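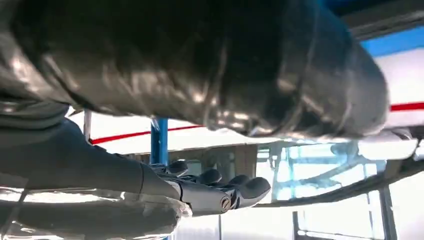
Brundora Shared Workshop, Grurkville. Tenants' meeting held 18 Jan 2026 in the tea room. The first and longest item was the foil wrapping in the back bay, and whether it needs replacing as Sepp claims. Sepp's written report says the wrap has "deteriorated through general wrinkling". The meeting was not persuaded. The foil is crinkled, and there are faint bands running around the cylinder under the creases, but several tenants said it has looked like that for as long as they have rented here, and that foil wrinkles when it is put on by hand. One tenant asked what a wrap without wrinkles would look like and whether Sepp had ever fitted one. The question was noted.

Present: tenants of the joinery, the upholstery bench, the bike bay, the sign shop and the two back bays. Apologies from the pottery. Minutes taken by the sign shop, whose turn it was in May as well.

Minutes of last meeting

Accepted with two corrections. "Draught" was spelled three ways. The remark about the car park being "basically a lake" should be attributed to the bike bay and not to the meeting as a whole.

1. Foil wrapping, back bay

Two quotes are on the table. Sepp wants $759 to strip the old foil, inspect underneath and rewrap. Dinlow has quoted $548 for what it calls a "like-for-like refresh". Neither quote says what material would go on, how long it would last or what is supposed to be wrong with the present one.

The joinery said the difference between the quotes is probably the inspection, and that an inspection might be worth having by itself. The upholstery bench replied that an inspection by a firm that also sells the wrap tends to find a need for wrap. It was agreed this was a bit harsh but that it should stay in the minutes.

There was a long discussion about what the wrapped thing should be called. The asset register has it as "muffler". The lease schedule says "pipe section, lagged". Dinlow's quote says "unit". The back bay tenants call it the log. The sign shop pointed out that if the three documents are not describing the same object, any warranty would be hard to claim on. The landlord's agent is to be asked for one name, in writing.

The joinery had heard that the wrap "must be renewed every two years by law". Nobody present could say which law. The joinery is to bring the regulation to the next meeting or withdraw the statement.

Agreed: no money to be spent yet. Ask both firms for the reason, the material and the expected life. Dinlow to be asked what is being refreshed.

Vote: four in favour, one against (joinery), one abstention.

2. Paint on the posts

The agent has written to propose that all the posts in the building be repainted in one neutral colour "for a more cohesive look". The back bay tenants object. Their blue post is how they tell couriers where to leave things, and it is a good bright blue that can be picked out from the roller door. Paint it beige and the parcels will go back to turning up in the pottery.

The upholstery bench asked who the cohesive look is for, given that the public is not allowed past the counter. No answer could be offered on the agent's behalf. The bike bay thinks it is preparation for selling the building. There is no evidence for this beyond the letter being unusually polite.

Agreed: reply that the blue stays. If the agent wishes to paint something, the outside toilet door has been in undercoat through two winters.

3. Heating

The new thermostat was sold to us as cutting the bill. The last bill was $212, and the one for the same period a year earlier was lower. The agent says this is due to the weather. The meeting observed that when the bill went down it was due to the thermostat.

The joinery suggested leaving it set for a full year before judging. Agreed with little enthusiasm. The bike bay will write the meter reading on the sheet by the fuse box on the first of each month, legibly. The sign shop can supply a pen.

4. Tea room

The kettle is to be descaled. The upholstery bench did it last time.

The fridge now has a sign saying that unlabelled food will be thrown out. The sign shop made it, so it is a nice sign, but the same jar of beetroot is behind it. The meeting doubts that signs work on people who own beetroot. It will be thrown out before the next meeting whoever it belongs to.

The proposal for a paid coffee pod machine was raised for the third time and again did not find a seconder.

5. Shared fund

The balance stands at $804. If either of the wrapping quotes were accepted, there would be very little left for the gutter, which at least everyone agrees is leaking. The joinery asked that it be recorded that it has never said the gutter is fine. It is recorded.

The bike bay asked again for a receipt for the sandbags. It was again promised.

6. Storage along the back wall

Offcuts have been creeping along the wall from the joinery towards the back bays. The joinery says these are stock. The back bay tenants say stock gets used. A line of masking tape will be put on the floor and everything on the wrong side of it by the end of the month is free to whoever wants it. The joinery asked for this to be trialled first – the meeting considers the end of the month to be the trial.

7. Other business

The agent's newsletter describes the building as a "vibrant makers' precinct". The pottery sent a note asking if this will affect the rent. The agent is to be asked the same question, in fewer words than the pottery used.

A tenant from the back bays said the neighbours have complained about noise after hours. The complaint names a grinder. No tenant admits to owning one. The joinery said it could be the panel beater over the lane and the meeting, for once, thought that likely.

Actions

Sign shop: write to Sepp and Dinlow about the foil; write to the agent about the name, the posts and the rent.
Joinery: produce the two-year regulation; shift the offcuts.
Bike bay: meter readings; stop asking about the sandbags once the receipt arrives.
Upholstery bench: get a price on the gutter from a firm that does not sell gutters only.
Back bays: masking tape; kettle.

The next meeting is to be fixed once the quotes have been answered. The meeting closed when the tea room was wanted for the pottery's deliveries.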